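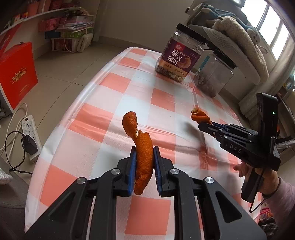 Peel day, 6 October 2020

Kitchen table session with both grippers. I had been putting off citrus for weeks because it gave us so much grief in September, when every curl of peel slid straight out of the old smooth jaws and I ended up sulking and going back to foam blocks. But the ribbed pads are on now, the blue ones, and I wanted something soft, curved and annoying to try them on. Orange peel is all of those things! It also makes the room smell lovely, and I ate the rest of the orange while the logger was starting up.

Settings, before I forget them again: closing limit at 98 on the dial, logging on channel 2 for the left hand, spring from the Wuisan bag (the lighter one, Sutrisno, with the longer hooks). I set the stop at 610 on the Baltness board and left it there all session. If you want to change it, please write the old number next to the new one, we lost a whole evening to that last time.

Did 20 pickups. The thick part of the peel is the easy part. Bring the pads in from either side of the rind and it sits there quite happily. The thin twisty necks are where I get nervous and slow down, and I noticed I was holding my breath, so the pace in the log is probably not anything to build on. Rolled pieces are better taken with just the tips, coming in from the side and quite low.

Things to sort out:

The checkered cloth ruckles up when a tip drags across it. I like that cloth and it wipes clean, so maybe clips along the edge, or tape underneath.

Cable under the handle still hangs in a loop. Sutrisno Wibisono suggested a sleeve from Listberg and I said I'd measure it, and I have not measured it.

Pivot pins on the left one: check for play before the next session, and a drop of oil if they need it.

Upload to Vameo tonight, both hands in the same folder this time.

Next up is garlic skins, I think, or possibly tea bags if I can face the mess. Also buy more oranges.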